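Visit to Kemex: how the house rules for shared robot cells work in practice

Kemex opened its assembly hall to visitors one morning in July, and I went mostly for the session on cell rules. Our own shop is about to put in its first two-arm station and we have nothing written down yet beyond what came with the arms.

Ginette Fortin, who looks after process safety at the site, met us at the gate and handed out glasses and shoe covers. The hall has its walkways marked in green, and guests stay on them unless a host steps off first. She repeated this twice.

The first stop was a board by the door with the cell rulebook on it. It used to run to 130 pages. The version on the board is four pages, with the rest moved to an appendix that the engineers use. Fortin said the long one was correct and hardly anyone on the floor had opened it. The short one is signed by each operator and again after any change.

These are the rules I wrote down:

Each part type has its own bin. Mixed bins go back to the parts desk.

The handover area between two arms belongs to both programs, so only one arm may enter it at a time. The other waits until the zone is released.

Bins and trays are set out before the cell is enabled. Anyone who needs to move one afterward stops the cell first, even for a small nudge.

Cables on the arms are checked by hand at the start of every shift, through the full reach, at low speed.

A dropped part stays where it is until the cell is stopped.

The last one caused some discussion. A visitor from Gradwood said their people pick up dropped parts while the arms are paused. Fortin's answer was that a pause at Kemex is not a stop, and the two have different lights. They logged 592 interventions in the year before the short rulebook and 463 in the year after. She was careful to say that the product mix had changed too – she would not put it all down to paper.

We then spent nearly an hour at the cells that handle circuit boards and wire harnesses. 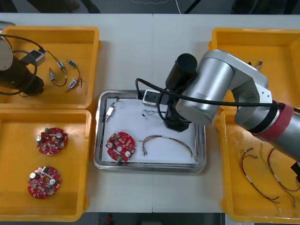

Harnesses are the harder item to write rules for. A board has a fixed shape, but a harness lies differently each time, and the rulebook only says that it must rest fully inside the bin or tray before the arms are enabled. Boersma, who supplied the training for the operators, wanted a drawing with limits. Kemex tried one and dropped it.

Coffee was in the Vusora room upstairs. I asked for a copy of the four pages and was told to write in for it, which I have done. The parking lot is behind the building and fills up early.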